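Packing and Storing Pantry Odds and Ends
Posted May 4, 2021

Most kitchens have a shelf where things go to be forgotten. Ours got cleared out in April, before the painting started, and it filled more boxes than I expected. These are the notes I kept, mostly for the next time.

Pick the box first. Small boxes are better than large ones for anything in glass or metal. A box you can lift with one hand under it and one hand on the side is the right size. Grocery store boxes are fine if the bottom is dry and flat. Put a strip of tape along the bottom seam even if it looks sound.

Glass goes in upright. Wrap each jar in a dish towel or two sheets of newspaper, and tighten the lid before you wrap. Jars of oil or syrup get a plastic bag as well, tied at the neck. Keep glass away from glass. A piece of cardboard between two jars does the job — cut it a little taller than the jars so it doesn't slide under them.

Cans are easy. They can stand or lie down, but put them in before the light things. Packets and pouches fill the gaps at the end.

Pack on a surface at waist height if you can. A bed works well with an old blanket over the good cover, and it saves your back compared with the floor. 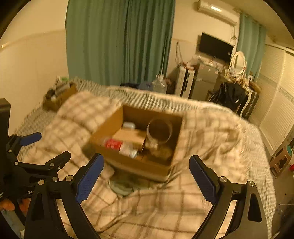
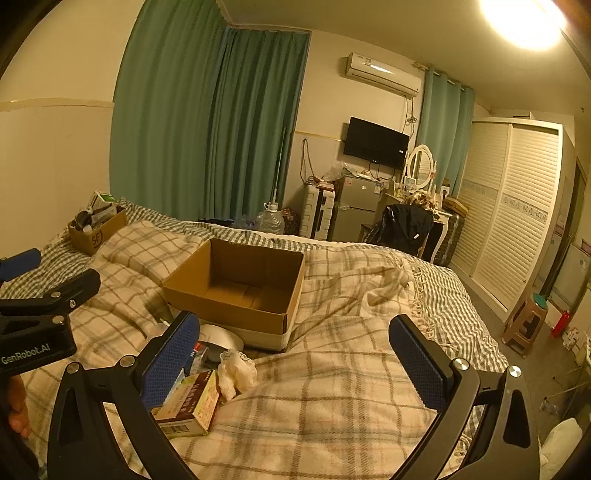 Bedroom packing, with the plaid blanket over the bed.

Label two sides and never just the top, or you will have to unstack everything to find the tea. I use a wide marker and write the room and the three main things inside. The Gruvik labels I bought came 50 to a pack and peeled off cardboard within a week. Masking tape held better.

Flour, rice and oats should not stay in paper bags for long. If you have seen moths, freeze the bag for 7 days, let it come back to room temperature unopened, then move it to a jar or a tub with a tight lid. The square Ikero tubs stack well but the corners are hard to wash. Round ones are easier.

Spices lose their smell long before they spoil. Rub a pinch between your fingers. If you can't smell it, throw it out and wash the jar. I threw out 17 jars this time and have replaced four.

When unpacking, wipe the shelf with warm water and a little vinegar and leave the doors open until it is dry. Put the oldest cans in front. Flatten the boxes the same day — they attract bugs if they sit in the garage.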